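Moving the kettle, and other things I did in May

My aunt Cempaka Ngau has lived in the same flat in Dremham for as long as I can remember, and when she went into hospital for her hip I said I would look after it for her. It took longer than planned. I was there for most of May, and I did a lot of tidying in the evenings after work.

The flat is on the third floor and the lift is small, so everything that left had to go out in bags. I started with the hall cupboard. She had kept every electricity bill since she moved in, along with instruction books for things she no longer owns. I kept the last two years of bills and anything with a signature on it. The rest went to the recycling point behind Clonum Road, which is open until 8 in the evening.

The kitchen was harder. She cannot reach up or bend down much for now, so the physio gave us a sheet saying that daily things should sit between hip and shoulder height. That meant the heavy pans came up from the bottom cupboard and the good dinner service, which she uses at New Year, went down to take their place. The kettle moved from the far corner to the bit of worktop by the fridge. She has complained about the kettle every day since she got home, but she has left it where I put it.

I also changed what she eats and drinks from. Her old plates are stoneware and weigh a fair amount, and she was carrying them one-handed with the other hand on the stick. I now think light plates and a mug with a proper loop handle are worth more than most of the gadgets in the catalogue they gave us at the ward. The catalogue wanted 61 pounds for a tray with a strap.
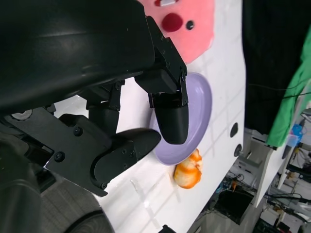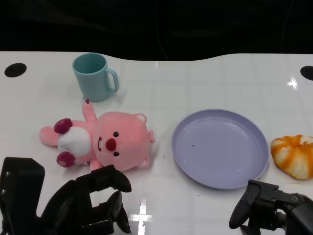
Purple plate in the first, teal mug and pink soft toy in the second.

The other job was the paperwork. The council has a form for grab rails and it asks for a property number, which for her flat is 3202. I spent two lunch breaks on the phone finding that out. The rails came nine days after the form went in. One is by the bath and one is inside the front door, and the man who fitted them filled his holes neatly when he got the first one slightly wrong.

My cousin Hidayah Entili came over from Ondley for a weekend and did the bedroom. She is much stricter than I am. Four bags went to the charity shop, and the rug by the bed went too, because the corner curled up and it was asking for a fall. We had a short argument about the sewing machine. It is still there, under the window, with a cloth over it.

Cempaka is walking to the end of the road and back now — slowly, and with a stop at the wall by the chemist. She has asked for two of the heavy plates back for when people visit. I have put them on the middle shelf. The next thing is the balcony door, which sticks, and I have a number for a joiner who says he can come in the morning if I ring before nine.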